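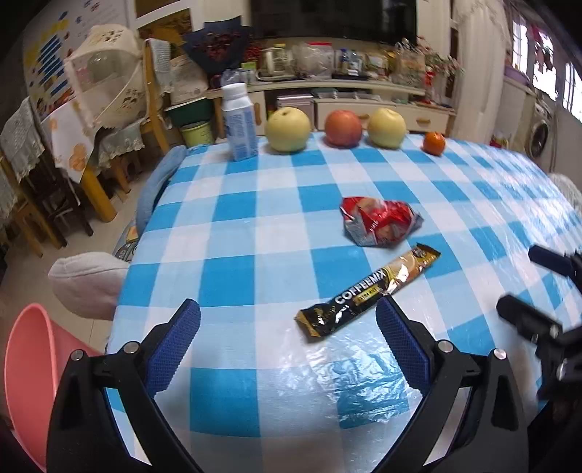
Belmiro Neves
Contributing writer, Home & Table

My aunt's kitchen table has had the same tablecloth, or a succession of tablecloths so alike that they count as one, for as long as I have been eating at it. Blue, light blue and white checks, with the sort of shine that lets you read the weather in it. You wipe it. You don't launder it. A tablecloth you have to launder is for weddings and people with opinions about napkins.

I grew up considering this an embarrassment. My friend Sixten Lunde's family had a bare oak table, oiled twice a year, on which you were not allowed to set down a glass, a pencil or a sad elbow. It was beautiful and I wanted to live at it. I ate dinner there perhaps once a month and spent every meal steering a fork as if it were a borrowed car. Then I went home and did my math on checks, using the squares to keep the columns straight.

I'm now a man with a mortgage and a bare table of my own, and I've come around to the checks. I've also come around to what ends up on them. Left to itself for an afternoon, a wipe-clean tablecloth gathers a certain kind of company: a stick of coffee mix, a snack package crumpled to half its dignity, a white bottle with a screw cap, a couple of pears, an apple, a mandarin. No one has arranged this. Or rather, someone has lined up the fruit along the far side, the way you do when you're on the phone, and the rest has landed where it landed.

Magazines, including the one paying me for this, have spent years trying to get you to clear that table. I'd like to put in a word for leaving it alone, or mostly alone.

Start with the coffee stick, an object no one has ever been proud of owning. Black foil, gold foil, COFFEEMIX in capital letters, in case you mistook it for jewelry. The stick contains your coffee, your creamer and your sugar in proportions decided by a stranger, and the stranger had a sweet tooth. I own a grinder the size of a fire hydrant and a scale that measures to a tenth of a gram, and I can report that on a Sunday at four o'clock, with the light going and a cousin telling a long story about a boiler, I would trade both of them for one of those sticks and a mug with a chip in it.

Lavanya Nair, who runs the tea and coffee counter at Dremlow, a shop where they will ask you how your water is, keeps a fistful of them in her desk. I found this out by opening the wrong drawer. She was not ashamed. "It's a dessert," she said. "I don't compare it to coffee. Do you compare pudding to soup?" She takes hers with less water than the packet asks for and tears the top with her teeth, having given up on the little notch. She spent a while explaining the proper technique for stirring with the empty packet, folded lengthwise, and then made me promise not to try it, because the ink is the ink and she'd rather not be quoted on it. (Sorry, Lavanya. Use a spoon, everyone.)

The fruit is a different matter. Fruit on a table is supposed to be in a bowl. Every kitchen shop I've ever walked through has a wall of these bowls, and they run from the merely wide to the frankly seagoing. I bought a good one from Forsberg last October, gray stoneware, hand-thrown, with a foot. It holds 23 mandarins. I know this because I filled it the day I brought it home, feeling generous and Mediterranean, and then watched the bottom layer turn into a science project while we ate politely off the top.

Pears are worse. A pear in a bowl gets leaned on. It's hard on Monday, it's hard again the next day, and sometime in the night it goes soft on the side you can't see, where the apple has been resting its full weight. A pear out on the cloth, standing in the open with a bit of air around it, is a pear you can keep an eye on. You pass it on the way to the sink and give the neck a press with your thumb. My aunt has pressed so many pears that she no longer seems to know she's doing it. She'll do it in other people's houses.

I asked Trygve Åberg about this. He grows pears, a few rows of them, behind a house that used to be a post office, and he sells them on Saturdays with the air of someone giving up kittens. His view is that most of us eat a pear on the wrong day. "They want it like an apple," he said, "so they bite it too early, and then they say they don't like pears." He lets his sit at room temperature, apart from one another, stems up if they'll stand. For the ones he's impatient about, he puts an apple alongside to hurry them. The ones he wants to hold back go in the refrigerator. He had nothing to say about bowls, except that his wife had one and kept the car keys in it.

So a row, then. Pear, apple, pear, and a mandarin off by itself at the end like the kid nobody introduced. It's a perfectly good ripening system and it costs nothing. It does take up table, and this brings me to the objection my husband raises every time, from the doorway, holding two plates.

Leif Eklund and I have been married for six years and have conducted, in that time, one argument. It concerns surfaces. Leif believes that a table is a place for meals and that between meals it should go back to being a table. I believe that between meals is when a table does its real work. We've tried trays. We've tried a basket, a second basket to take the overflow from the first, and a wall-mounted rack by a company called Imon that came with 27 screws and a diagram apparently drawn on a train. The rack now holds a single postcard.

What settled it, or at least moved the fighting to other ground, was the cloth. I bought one in March, blue and white checks, off a roll at the hardware store, and I brought it home under my arm feeling as though I'd bought something slightly indecent. Leif looked at it for some time. Then he put a hot mug down on it, without a coaster, and picked it up again, and nothing had happened. He did it twice more. I believe it was one of the happier moments of his adult life.

I should give the practical side, as the editors like there to be one. Buy it longer than you think, because it shrinks in your mind between the roll and the kitchen. Ours hangs down six inches all around, and I'd go a little more next time. It will arrive with folds in it that look permanent. Lay it out face down in a warm room overnight and most of them will give up. A hair dryer on low, kept moving, helps with the stubborn ones, and an iron will help you buy a second tablecloth. Wash it with dish soap and a soft rag and stay away from anything with the word "power" on the bottle. Don't trust it with a pan straight off the stove. Leif's mug experiments stopped there, I'm glad to say.

It does glare. Under a bright light you get a patch of white where your newspaper should be, and you learn to sit a little to the left. My aunt's solution is to choose your chair by the hour, and hers are padded, so one can be comfortable while migrating.

As for the snack package, I have no defense. An empty one should go in the trash, and we all know where the trash is. But there's always a chance it isn't empty. It has been scrunched at the corner by someone who meant to come back for the last few, and that someone may be in the next room, listening for the crinkle. I've been in that next room. I'd leave it where it is until after supper.

I called my aunt before filing this, to ask where she'd bought the first cloth. She said a shop called Flultau, gone now, a narrow place that smelled of rubber boots. She wanted to know why I was asking, and I said I was writing about her table. There was a long pause on the line.

"Did you tell them it was clean?" she said.

I said I'd tell them. It's clean.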